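Notas para la charla. Mitanmont, diciembre de 2019
Buenas prácticas en manipulación de alimentos con pinza

Diapositiva 1. Saludar. Agradecer a Dalva Lopes, que me ha dado veinte minutos y sabe que usaré treinta.

Diapositiva 2. La norma interna de Trirnolham ocupa 312 páginas. La palabra "sándwich" no sale. "Actuador", 352 veces. Pausa para que se rían los de normativa, si han venido.
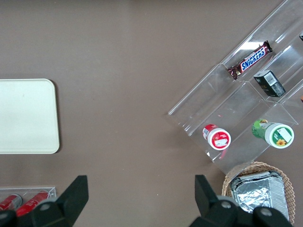

Puesto de trabajo: bandeja vacía, expositor transparente y pinza abierta.

Regla uno: la zona de depósito se despeja antes de mover nada. Regla dos: el código de barras queda a la vista, salvo que a alguien le guste dar la vuelta a las cajas a mano. A mí no.

Diapositiva 3. Fuerza de cierre. Una lata perdona; el pan de molde guarda rencor. Haoran Han propone un límite por tipo de envase y yo lo firmo. El límite único es cómodo para quien redacta la norma y pésimo para el relleno. 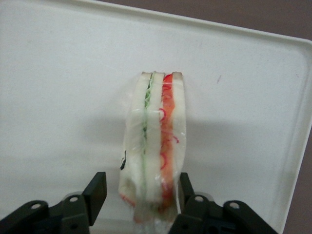
Con film transparente, además, se agarra por la base y despacio, y se anota cada intento, también los feos. En Bratulthorpe apuntaron 1000 intentos y presentaron 790. Preguntar a la sala por los otros. Esperar. No rellenar el silencio.

Diapositiva 4. Limpieza de las yemas entre producto y producto. Si preguntan por el protocolo Wan, remitir al anexo y beber agua.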